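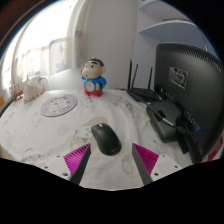
# Tabletop demonstration practice (hand-held grippers)

**Tabletop demonstration practice** is the set of written rules and habits for recording everyday handling tasks with a hand-held gripper that carries its own camera. A person holds the tool, moves it to an object such as a computer mouse, and closes the two fingers on it. The recording is later used to teach a robot arm the same movement. The term is used mostly by small laboratories that record in homes and ordinary offices, and the best known set of rules is the Donstead guideline.

## Background

The first groups to record in private homes worked without common rules. Each one had its own starting position, its own finger opening and its own way to name the files. When recordings from two groups were put together, the differences were often bigger than the differences between the tasks. The Donstead guideline was written to answer this problem. It was first a checklist of one page, and the present text has five sections: tool, table, movement, privacy and records.

## Tool

The guideline asks that both fingers be of the same type and the same wear. Soft ribbed inserts are permitted, but a torn insert must be changed on both sides, also when the other one is still good. The screws of the mounting plates are checked by hand before each session.

The camera lens is cleaned with a dry cloth. With a very wide lens the picture is a circle with black around it, and the finger tips should be inside this circle for the whole recording. If the camera has moved on its mount, the session is stopped and the calibration is done again. Recordings made since the last good check are marked as doubtful – they are not deleted.

## Table

Operators are told to leave the home as they find it. A patterned tablecloth, a figurine, a router or the back of a monitor are all acceptable surroundings, and the guideline warns against tidying them away. It makes four exceptions:

- open liquids
- sharp objects
- medicines
- cables that cross the path of the hand

A soft cloth may slide when an object is pulled over it. In this case the operator lifts the object first and then moves it sideways. Strong light from a window is allowed if the target object can still be seen clearly. The operator should not close a curtain in the middle of a series, as the light must remain comparable from one recording to the next.

## Movement

Each recording starts with the fingers open and the target object in view. The approach is made at a calm and steady speed. The Donstead text recommends a stop of 400 milliseconds before closing, so that the start of the grasp is easy to find later.

For low, rounded objects the fingers should come from both sides and close near the widest part. Pressing down on the object from above is considered a fault, and so is touching the table hard with the tips. A failed grasp is kept in the set and given its own label. Repeating it at once, without going back to the start position, is not permitted.

## Privacy

Labels, letters and screens can carry personal information. The householder is asked before the session which things may be seen, and signs a short form. Serial labels on the back of equipment are blurred if they can be read. Faces of family members are always removed, and sound is not recorded.

## Records

Every series has a sheet with the room, the kind of light, the tool number and the reason for each stop. The Irnari format, a plain text file stored beside the video, is the usual choice. Hermans, a supplier of gripper parts, prints a number inside each finger so that it can be copied to the sheet. A series is limited to 290 recordings, and after this the operator must rest and the tool is inspected again.

## Criticism

The rule on speed is disputed. The Rilteck handbook, which follows the Donstead text in most other points, leaves it out and says that people should move in their natural way. Other users find the limit on the length of a series too high for one person. The rule about failed grasps was also unpopular in the beginning, but it is now part of both documents.

## See also

- Camera calibration
- Informed consent
- Parallel gripper
- Teaching by demonstration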